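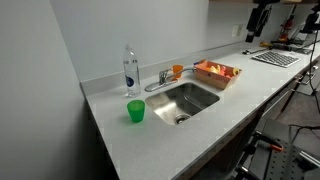
Flasthorpe Allotment and Garden Society
Minutes of the general meeting held January 8, 2026, in the Oakley Room

Chair: Jurgita Uibo
Present: 21 members. Apologies were received and are listed in the attendance book.

1. Minutes of the previous meeting
Approved with one correction. Under item 4, "north gate" should read "east gate." The chair signed the corrected copy.

2. Matters arising
The east gate has been rehung and now closes without lifting. Members are asked to keep using the chain at night.
The letter to the owner of the adjoining field about brambles has been sent. No reply yet. The chair will write again if nothing has come by the end of the month.
The lost wheelbarrow was found behind the compost bays on the Undier side.

3. Accounts
The balance at the close of the year was $1,902. The main expense in the last quarter was wood chips for the center path. The insurance renewal has been paid. A member asked why the seed order showed up twice. The first entry was a deposit and the second was the remainder. The accounts were accepted.

4. Plot rents
The chair proposed leaving full plot rents as they are and raising half plots by $2. There was a long discussion. Several half-plot holders said the increase was small but that they pay the same water charge as everyone else and would like that looked at first. It was pointed out that the water charge is set per tap and would be hard to divide. The increase was put to a vote and carried. The water charge will be on the agenda in April.

5. Water and rain barrels
The main supply to the plots is off for the winter and will be turned on again once the risk of hard frost has passed. Three of the rain barrels on the Undier side have cracked at the tap. Quotes for replacements came to $330, including stands. Agreed to buy them now so that they can catch the spring rain. The old barrels will be cut down for potatoes, and anyone who wants one should put their name on the shed door.

6. Seed order
The combined order closes at the end of this month. Late orders will not be added. Onion sets and seed potatoes are to be picked up from the shed, and members should bring their own bags. The supplier has dropped two of the runner beans we usually buy, and the replacements are marked on the form.

7. Waiting list
The list has grown since the summer. Two plots on the Oakley side were not worked last year. Letters have gone to both holders, and one has agreed to give up the plot. It was agreed to offer it as two half plots. The other holder has been ill and asked for more time. Agreed to hold that plot until the April meeting and cover it with tarp in the meantime.

8. Website
The sign-up page is moving to Studora, which will also hold the plot map. Paper forms will still be accepted. Members who do not want their plot number shown should tell the chair.

9. Any other business
Bonfires: no fires before dusk, and none when the wind is toward the houses.
Pruning: a session on apple trees was requested. The chair will ask for a date in February and post it on the notice board.
Slug pellets: a member asked for a ban across the site. Carried over to the next meeting so that a written proposal can be sent out first.

Next meeting: April, same room. Items for the agenda to the chair two weeks ahead, please.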